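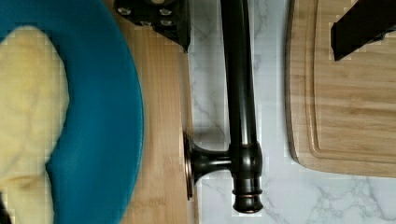
4.2 How clerks handled requests for meeting records

We turn now to the part of the study we found ourselves talking about most over lunch, the matter of what happens to a records request once it lands on a town clerk's desk. Our sample holds 3,140 requests sent to 31 town and county offices, and we are grateful to every clerk who let us sit beside them and ask what must have seemed like very simple questions. Of these requests, 1,201 asked for the minutes, agendas or recordings of a public meeting, and those are the ones we discuss in this section.

Figure 3 plots the number of working days from receipt to first reply. The long tail on the right comes mostly from Panganiban and Kisden, two offices where minutes were kept on paper until they had been approved at the next meeting, so that a person asking early would often be told, quite politely, to come back later. Jukow followed the same approval rule but sent out its drafts anyway, stamped as drafts, and its replies bunch together at the left side of the plot.

Figure 3. Working days to first reply, requests for meeting records only, by office.

We had expected the size of the staff to matter a good deal more than it did. Tan and Cruzado, in their earlier survey, suggested that small offices fall behind for want of hands, and there is surely something to that (one clerk we met was also in charge of dog licenses and the cemetery map!). Still, once we set aside requests for closed-session records, the small offices answered as quickly as the large ones. The closed-session requests were a different story. There were 67 of them, and most were passed to an outside attorney before anyone wrote back at all.

A word on software, as readers of our May draft asked about it. Four offices logged their requests in Rostalex and the others used a spreadsheet or a bound ledger. We coded the ledgers by hand, with two readers for each page, and we settled any disagreements by going back to the clerk who had made the entry.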